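Flukley四槽分析充电器使用半年:测容量靠得住,说明书要重写

作者:Araceli Aguirre
发布于2025年8月24日
分类:电池与充电

我从二月开始用这台Flukley四槽充电器,替换掉一台用了很久的Lirnberg。老的那台只会充电,充满亮绿灯,电池还剩多少容量完全不知道。家里和工作室的镍氢电池加起来一大盒,新旧混在一起,手电筒忽亮忽暗,遥控器隔几天就没反应,我想把不行的挑出来,于是买了带放电测试的型号。

价格是159元,自己付的钱,厂家没有参与。包装里有主机、电源适配器、一根车充线和一张折页说明书,没有收纳袋。

外观和做工

机身是深灰色塑料壳,顶面磨砂,不太沾指纹。四个槽并排,弹片行程够长,从7号电池到18650都能放进去,带保护板的加长版18650也能放,只是弹簧会压得比较紧,取的时候要用指甲抠一下。槽底印了正负极,字很小,颜色又和底色接近,晚上要凑近才看得清。反接过两次,屏幕都报了错,没有充进去。

按键一共三个:模式、电流、显示。手感偏硬,按下去有明显的咔嗒声。我的同事Prodromos Kontogiannis嫌它响,我觉得还好。屏幕是背光液晶,四路数据同时显示,正面看很清楚,从侧面看会发白。背光过一会儿自动熄灭,随便按一个键会亮,这一下不会改动设置,设计得合理。

底部有散热孔和四个橡胶脚。橡胶脚用胶粘上去的,有一个在夏天最热的那几天滑开了,我重新粘过。

充电

插上电池以后,机器先判断种类。锂离子和镍氢的识别没有出过错。磷酸铁锂需要手动选,这一点说明书写在背面最下面一行,很容易漏看。如果手里有磷酸铁锂电池,请一定先确认屏幕上的类型再走开,按普通锂离子的截止电压去充是有危险的。

电流分7档,每个槽可以单独设。默认值不高,对5号镍氢来说合适,对大容量的18650就太慢了。设置只在开始的几秒里能改,过了就锁住,要把电池拿出来重新放。刚用的时候我常常来不及,后来习惯先想好再插。断电后不记忆上一次的设置,每次都回到默认,如果你总是充同一种电池,会觉得麻烦。

镍氢的截止判断做得不错。旧的Lirnberg常常把老电池充得烫手,换过来以后,同一批电池充完只是温的。有两节内阻很高的老电池,它直接显示故障拒绝充电,我拿去别的充电器上试,能充,但放进手电里很快就暗了。所以它拒绝得有道理。

锂电池的终止电压我用万用表对过,四个槽之间差别很小,没有哪一路明显偏高。万用表是工作室那台,每年校准,可信度还可以。

容量测试

买它主要为了这个功能。流程是先充满,再放电,记下放出的容量,最后再充满。放电电流比充电电流小得多,所以耗时很长。一节常见的5号镍氢跑完全程约6小时,大容量的18650要过夜。着急的话不要用这个模式。 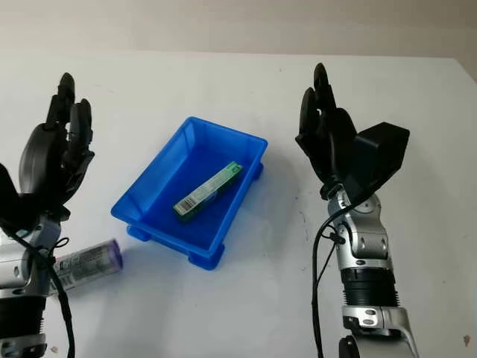
测试结果的重复性我比较满意。同一节电池在同一个槽里反复测,读数很接近;换到别的槽,差别略大,但不影响判断好坏。要注意的是电池测完以后的管理,机器不存历史记录,电池一拿走读数就没了,所以得有个地方先放着,等写完标签再归位。桌上那种亮蓝色的塑料托盘就很好用,搁在白桌面上十分显眼,里面放着绿色长方盒子也一眼能看到。我自己的做法是测过的放托盘,没测的留在原来的包装里,两边绝不混放。标签用美纹纸,写容量和月份,贴在电池侧面,注意不要贴太厚,不然有些手电筒塞不进去。

我把家里的Skedholm镍氢全部测了一遍。大部分还能放出标称容量的多数,少数几节已经衰减得厉害,包装上的年份倒是一样的。看来和平时放在什么设备里关系很大,一直装在遥控器里慢慢耗的,状态普遍比闪光灯里用过的好。重新按容量分组以后,手电筒忽亮忽暗的问题没有再出现。

内阻测试也有,但参考价值有限。同一节电池,拿出来再放回去,数字可以跳很多,应该是弹片接触的影响。用棉签蘸酒精擦过触点会稳定一些,仍然不能当真。如果只想粗略比较两节电池,可以多插几次取个大概。要做正经的配组,还是得用四线夹具。

发热和噪音

四个槽同时用最高电流充18650,机身后半部分会热,手放上去能坚持,不算舒服。没有风扇,所以没有风噪,不过变压部分有轻微的高频声,夜里安静的时候能听到。Etenesh Demissie把她那台放在卧室,后来搬去了走廊。我的放在工作台上,离人远,没有感觉。

建议中间留空,两节大电池放在最外侧两个槽,温度会低不少。机器底下不要垫布,散热孔会被堵住。锂电池充电时旁边不要堆纸箱,人出门就先拔掉,这和用什么牌子的充电器没有关系。

电源和车充

适配器是普通的圆口,线偏短,从桌面到地上的插座刚刚够。我希望它改成Type-C。车充线试过一次,能正常工作,电流设到最高时会自动降一档,屏幕上不提示,只能从数字变小看出来。

机器也可以给手机供电,侧面有一个USB输出口,用单节18650就能工作。应急可以,速度很慢,电池快没电时会直接断,没有预警。
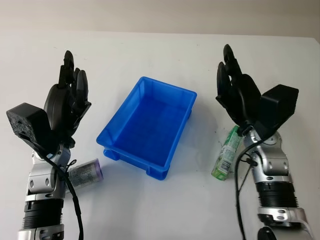

白色桌面,两条机械臂之间放着蓝色塑料箱,桌上有两个瓶子。

说明书

这是整个产品最差的地方。中文部分像是直接从别的型号上抄来的,里面提到的一个按键在我的机器上并不存在。模式之间怎么切换,故障代码各是什么意思,写得都很含糊。我在Tilahun论坛上找到一份用户整理的表格,整理的人是Viorica Begović,按屏幕上出现的顺序一条条列出来,比原厂的清楚得多。买了这台的人可以先去找那份表。

客服我联系过一次,问的是能不能关掉按键锁定。回复很快,答案是不能,没有固件升级的途径。

和旧机器比

Lirnberg那台唯一胜过它的地方是简单,插上就走,家里老人也会用。Flukley的屏幕对不关心数据的人来说信息太多,我母亲看到满屏数字以为是坏了。如果只是给遥控器和闹钟充电,买便宜的普通款就够。

如果手上有一堆来路不同的电池要分拣,或者从旧设备里拆了18650想知道还能不能用,这台值得考虑。拆机电池请先看外皮有没有破损、电压是不是过低,压得太低的直接送回收点,不要指望充电器的激活功能。它确实有激活功能,会用小电流慢慢把电压拉起来,我对镍氢用过,有的救回来了,对锂电池我没有用,也不打算用。

使用半年的变化

弹片没有松,屏幕没有缺划,按键依旧硬。靠右的那个槽接触不如从前,插电池时偶尔要转一下才识别,擦过触点后好转。外壳在电源口附近有一点发黄,可能和温度有关。读数方面,我留了一节状态稳定的镍氢当参照,二月测过,前几天又测了一次,结果相差不大,考虑到电池本身也会衰减,可以认为没有漂移。

优点
四路独立,读数重复性好
镍氢截止判断可靠,充完不烫
兼容的尺寸多,加长18650也能放

缺点
说明书和实物对不上
设置不记忆,锁定太快
内阻读数跳动大
磷酸铁锂要手动选,提示不明显
圆口电源,线短

评分我给7分,满分十分。扣分主要在说明书和操作逻辑上,充电和测容量本身没有太多可挑剔的。

读者问过的几个问题

能不能充1.5伏的锂电池(就是外形和5号一样、内部带降压的那种)?不能。那种电池要用自带的充电线或专用充电盒,放进这台里会被识别成别的类型。

可不可以四个槽混着放不同种类?可以,我常常两节镍氢两节锂电一起充,互不影响。

测容量时中途停电会怎样?来电以后从头开始,之前的数字不保留,电池也会按默认模式直接充电。我遇到过一次,那一晚算是白等。

放电测试会不会伤电池?偶尔做没有问题。我一般换季的时候测一轮,平时只充电。

下一篇准备写几种18650收纳盒的比较,已经在用的有三款,卡扣松紧差得很远,等再用一阵再写。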